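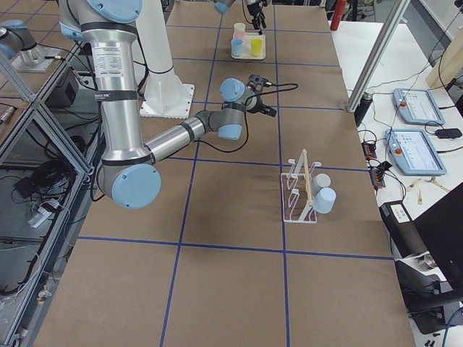

Gripper trials: your questions

We've been comparing grippers on our two-arm bench at Braltcombe since October, and the same questions keep landing in the inbox. Keep them coming, we love them!

Why cups?

Cups are brilliant for this. They're light, they roll, they squash a bit if you grip too hard, and you can pick one up by the rim, the side or the base. A gripper that copes with a plastic cup on its side has already told you a lot.

Which grippers have you tried so far?

Two-fingered ones only: the Hudamora, and the Petrenko with both sets of pads. Kaja Liepiņa is keen to get a suction cup on next (so am I) but we haven't bought one yet.

What counts as a successful pick?

The cup leaves the table or the rack, stays up for 5 seconds and goes down where it was meant to. Dropping it in the wrong rectangle is a miss. We've logged 2,847 picks this way.

What's the tape for?

The blue tape on the brown paper splits the table into rectangles, so we can say "rack in this one, tray in that one" and set things out the same way next time. Cheap, quick and easy to redo when it gets scruffy.

Do both arms run from one controller?

No, each has its own, with its own teach pendant. We keep the pendants side by side on the white table so one person can reach either stop button. It does mean a lot of cable — Mudassar Shaikh has views on this.

Is the dish rack harder than the tray?

Much harder! The prongs get in the way of the fingers and the arm has to come in at an angle. Our first 179 tries at the rack gave 73 good picks. Thinner fingertips are on the way from Stetimport and I can't wait to see what they do.

Can I have the data?

Yes, please do. Write to Anum Pirzada and she'll send you the log and the pad drawings. Tell her which gripper you're using, as the mounting plates differ.

Can I send you a gripper to try?

We'd be delighted. It needs to fit a standard wrist flange and come with its own cable. Kausar Durrani looks after the bench bookings and will find you a slot.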